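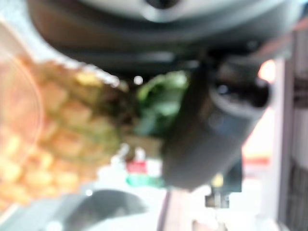

Ananas vu de très près, la couronne de feuilles tournée vers la droite.

Accueil | Actualités | Visites | Jardins partenaires | Adhérer | Contact

Journée portes ouvertes aux serres Fullier : compte rendu de visite

Temps de lecture : 3 min
16 partages – 2 commentaires

La section locale de la Société d'horticulture s'est rendue le vendredi 17 mai aux serres Fullier, à l'invitation de leur directeur, M. Shivam Joshi. L'établissement ouvrait ses portes au public pour la deuxième année consécutive et avait réservé la matinée aux associations.

La délégation a été accueillie à neuf heures dans le bâtiment des semis. M. Joshi a rappelé l'histoire du site, ancienne exploitation maraîchère reprise par sa famille, puis convertie progressivement à la production de vivaces et de plants potagers. Le catalogue compte désormais 254 variétés, dont une part importante de sauges, de géraniums vivaces et d'asters. Les graminées, longtemps marginales, occupent à présent une serre entière.

La visite s'est poursuivie par l'atelier de rempotage. Les responsables de culture y ont présenté le substrat employé depuis l'automne, composé d'écorces compostées et de fibre de bois, sans tourbe. Plusieurs de nos adhérents ont fait part de difficultés rencontrées avec des mélanges comparables, en particulier un dessèchement rapide en surface. Il leur a été conseillé d'arroser moins abondamment et plus souvent pendant les trois premières semaines, puis de revenir au rythme habituel.

M. Mohandas Poduval, chargé des collections, a ensuite conduit le groupe dans le jardin d'essai, dit jardin Rasdale, du nom de l'ancien propriétaire de la parcelle. Les massifs y sont conduits sans arrosage à partir de la deuxième année. Les euphorbes et les népétas étaient en pleine floraison – les iris, en revanche, avaient souffert des pluies de la semaine précédente. M. Poduval a insisté sur la préparation du sol, décompacté à la fourche et jamais retourné, et sur la plantation d'automne, qu'il recommande pour la quasi-totalité des vivaces rustiques.

Une collation a été servie sous l'auvent. Les échanges ont porté principalement sur la lutte contre l'otiorhynque et sur la taille des hydrangéas, sujet sur lequel les avis demeurent partagés au sein de notre section.

L'après-midi, les participants ont eu accès à la vente. Les plants de tomates ont été rapidement épuisés ; les personnes intéressées par la variété Kikano, à fruits allongés, sont invitées à la réserver auprès de l'accueil. Les serres ont enregistré 634 entrées sur la journée.

La section remercie l'ensemble du personnel pour la qualité de son accueil. La prochaine sortie aura lieu en octobre à la pépinière Goel, spécialisée dans les arbustes à petits fruits. Les inscriptions seront reçues au secrétariat, par courrier ou lors des permanences. Le covoiturage sera organisé au départ de la salle des associations.

Visite précédente | Toutes les visites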